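Sorting and Pairing Household Laundry
Project report, October 2019
Hidayah Pangaribuan and Arlindo Rangel

Why we chose laundry

We both live in share houses, and between us we have lost more socks than we would like to admit to our mums! So when our tutor, Faisal Hayat, asked for a project on an everyday chore, we settled on the folding table fairly quickly — well, after one long argument over dishwashing.

What we did

Through September we worked through 19 small loads of mixed washing, tipping each one out on a table and timing the pairing and folding. Shirts and tea towels were a pleasure. Socks took up far more of our time than we had planned for (Arlindo would like it noted that he predicted this), mainly the thick ones, which bunch up and hide their own shape. We ended up treating ribbed cuffs and fuzzy, terry-textured parts as separate clues when matching, and that helped a good deal with the plain colours.

A bunched white knitted item on the patterned tablecloth we used for sorting:

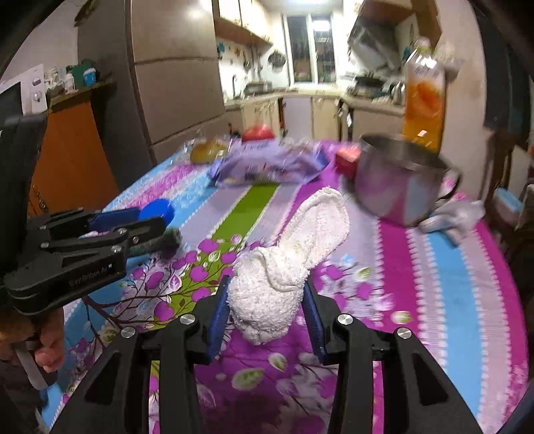

What we would change

We would use a plain cloth next time, as the bright stripes made small dark items harder to spot.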